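From: Serena Santoro
To: garment-intake list
Subject: Re: [garment-intake] Light work surfaces and shallow baskets for dark items

Laiba Ghauri wrote:

> We are replacing the inspection tables at Birnell and I have been asked to write the specification. The present tops are dark green and have been since the unit opened. Black and navy items are hard to check on them, and in April we passed 23 pieces with faults that should have been caught at the table. The total handled was 976, so the rate is higher than we report for any other colour group.
>
> Two questions. Does anyone use a pale surface for this, and if so, is glare a problem over a full shift? Secondly, we currently bring items to the table in deep crates. Mirko has suggested shallow baskets. I would like to know whether the extra trips are worth it before I order any.
>
> I should add that the floor is also being done, so if there is a case for matching the two, now is the time to make it.
>
> Laiba

Laiba,

Yes to the pale surface. We changed at Otivholm last year and would not go back. Taking your points in order.

1. Surface colour. An off-white or very light grey is enough. Pure white is harder on the eyes and shows every mark by mid-morning. The outline of a black item is clear against pale grey before anyone has flattened it, so the person at the table can find a hem or a sleeve opening from the heap and pull from there.

2. Finish. Specify matt. We had one gloss sample on trial under the same strip lights and it was sent back. A slight mottle in the finish is acceptable and makes small scuffs less obvious, but the pattern must be fainter than a loose thread or you will be picking at the table.

3. Joints. If the surface is made up of panels, the joints need to be thin and flush. A dark joint on a pale ground can be read as a thread or a crease at a glance. It is a minor nuisance on the floor and a real one on a bench. Ask the supplier for the joint colour in writing – ours was left off the first quotation.

The joints are in the first of these two; the basket and a black item on the pale surface are in the second.

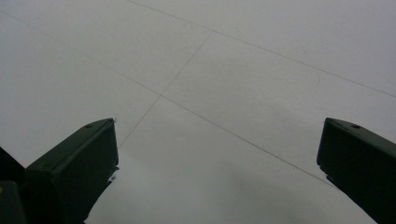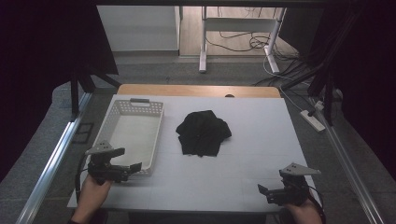
Serena Santoro
Intake and inspection, Otivholm
Pictures: Ginevra D'Amico

4. Baskets. The kind to look for is rectangular, shallow and white, in plastic, with perforated walls and a handle slot at the end. Small square holes are fine, and lint can be brushed out of them. Avoid any moulding with rough edges inside the holes, as knitwear catches on them. Run a pair of tights round the inside of a sample before you order.

White has one practical advantage for your colour group: a black sock left in the bottom of a white basket is seen. We lost a good many in the old grey crates. For pale items the argument is reversed and we have kept some of the crates for those.

5. Extra trips. There are more of them. Melina Gkikas timed it and the difference came to 20 minutes over a shift, most of which was recovered at the table, where items no longer had to be dug out from under one another. In May we handled 1,223 pieces with the same staff as before. I would not claim the baskets account for all of that, as the rota also changed.

6. Position. Basket to the left, item towards the middle, finished pile to the right. Left-handed staff reverse it. Leave clear surface between the basket and the item, otherwise sleeves fall back over the rim and get dragged.

7. Matching floor and table. I would keep both light but not identical. Buttons and small trimmings that drop are easier to find on a pale floor. The same shade throughout makes the table edge hard to judge when you are carrying something bulky. A wooden edge in a natural colour solves this, or a strip of contrasting tape if the budget is already fixed.

8. Loose boards. You may not need new tables. A large pale board or mat laid over a sound existing top does the same job, provided it lies flat and cannot creep. Check it for warping after the first warm week. Leave a margin of the old top showing at the far side so that there is something to grip when it is lifted for cleaning.

I have no recent prices. Renik quoted us for boards and Marino for baskets, both before the move, so treat anything I could tell you as out of date. Ginevra has the measurements for our boards and will send them to you directly if you write to her.

Could you let the list know which joint width you settle on? We have a second bench to do in the autumn.

Serena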